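Posted 08/09/2022 in Diary

Spent the day teaching a robot to pick up a cup. I want that written down plainly, so that when my mother asks what the degree was for I can point at it.

The robot doesn't exist, of course. It lives in the simulator, along with the cup, and I live in a chair with a controller in my right hand and a headache behind my left eye. I move, the arm moves, and a recorder keeps the whole sorry business so that later a policy can learn to do it the way I do it. I have asked Noémie several times whether she is sure about that last part.

The target for this batch is 200 good demonstrations of the cup task. I came in this morning with 108 and thought, smugly, that I would be past halfway to the next milestone by lunch. By lunch I had spilled my own real coffee on the desk, reaching for it with the hand that was still holding the controller. No one saved that one to disk.

The trouble is the cup lying on its side. Upright cups are fine. You come down from the top, one finger in, one finger out, squeeze, lift, feel like a surgeon. Tip the thing over and it turns into a wheel with a hole in it. Come in a little too low and the fingers push it, and it rolls off at an unhurried pace while you chase it across the table like a man after his hat. Come in too high and you close on air. I closed on air a lot before ten o'clock.

Sang's advice was to stop watching the wide view and drive from the close one. "You're flying it like a drone," he said. "Get your nose in it." So I switched over and did the rest of the morning with my nose in it, which is a strange way to spend four hours. Everything is pink. You lose the table, you lose the arm, you lose any sense of which way is up, and what you have left is a curve and a shadow and your own opinion about how far apart they are.
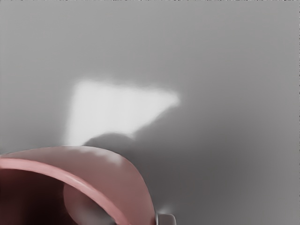

Nose in it, as advised. Pink cup, gray finger low on the right.

I will say the lighting is lovely. Whoever built the Sivholm scenes put more care into the glare on that wall than I have ever put into an apartment. The shadows turned out to be the useful part, too. Once I quit staring at the rim and started paying attention to the dark patch behind the cup, I got a feel for depth, and my failure rate went from humiliating to merely poor.

Noémie came by after lunch to review the morning's recordings. She watches them at double speed with her chin on her fist and says nothing, and then she says one thing. Today it was: "You hesitate." Apparently I stop just short of the cup, every time, for a beat or two, the way you'd stop outside a door and check your collar. A person watching would find it sort of endearing. The model will copy it faithfully. Somewhere down the line there will be an arm at Kedmont that pauses in front of every cup it meets, and that will be me, my little legacy.

So the afternoon was for not hesitating. This is harder than it sounds. You tell yourself to go smoothly and right away you go like a shopping cart with a bad wheel. I tried humming. I tried breathing out on the approach, which Sang says they did at Brerville, though Sang also says they had a ping-pong table at Brerville and free soup, and I've started to suspect the place gets better each time he mentions it. Breathing out did help. I had a run late in the day when the fingers just arrived, closed, and up it came, and I sat there a second feeling pleased with myself - and then noticed I'd forgotten to press record.

After this batch the Mahmoudi task wants 400, and that one has a lid. I'm not thinking about the lid.

Walked home. Made pasta. Reached for my own mug, on its side in the drying rack, and caught myself coming in from the top with one finger out. Stopped just short of it, too. Noémie would have had something to say.

Tomorrow the rest of the cups, if the controller holds its charge.

2 comments | Share this entry

We use cookies to remember your reading preferences. Accept | Manage

Contact | Archive | Back to top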